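Preltia Fridge Set (README)

By Prasanna Barua | 4 Nov 2025 | 3 min read

12 shares | 3 comments

# Preltia Fridge Set

The Fridge Set is the kitchen part of the Preltia evaluation kit, sold by Skistum for teams testing two-arm robots on household jobs. It contains recorded episodes, the task sheets and the props list. This README covers release 3. If you bought the Tehrani bundle, you already have these files under `kitchen/`.

## What is in it

- 1,501 episodes, each in its own folder
- head camera video and joint positions for both arms
- one task sheet per job, in plain text
- a props list with substitutes

Every episode is 45 seconds or shorter. Longer attempts were split at a rest pose and numbered in order.

## Setup

The jobs use a refrigerator with the freezer on top and a dining table within view. Props are ordinary groceries and dishes. The carrot and cup come up in many of the task sheets, so get those first.

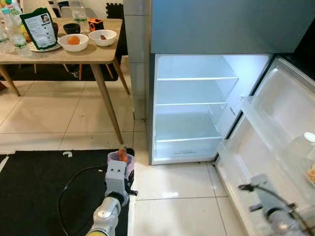

*Left gripper holding the cup and carrot, lower compartment open.*

Table items are there as clutter. You can swap the bowls, bottles and snack bag for what you have, but write down the swap in `props_local.txt` before you score anything. The scoring script reads that file and will stop if it is missing.

Keep the floor mat dark. A light mat on light tile gave us poor results with the Titel segmenter, and we have not retested it since release 2.
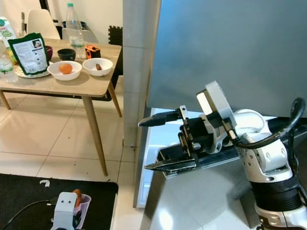 ## Scoring

Each episode is scored out of 100. The script looks at three things: whether the item reached its target, whether the door ended in the position the sheet asks for, and whether anything else was moved. Partial credit is set in `score.yaml`. We left the default weights alone in this release so that older results can still be compared.

Run it with:

`python score.py --set fridge --out results/`

## Known problems

The open door can take up most of the head camera's view. In those stretches the table is mostly hidden, and trackers that depend on seeing it will lose it.

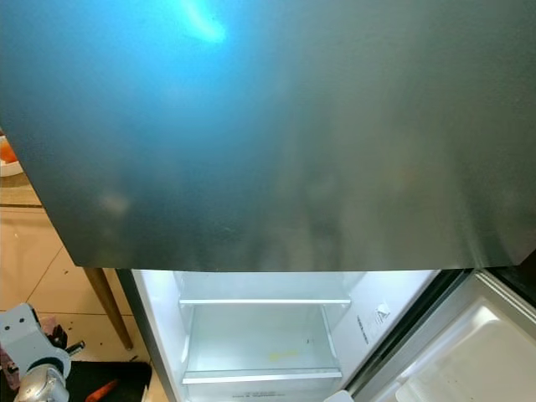 The brushed steel also picks up reflections, and a few of our own models marked them as objects. Turning off automatic exposure helped a little. Wrist cameras are not part of this release.

## License and contact

One license per lab, no resale. Send bug reports to Skistum support with the episode number and your copy of `score.yaml`. Checksums are in `SUMS.txt`.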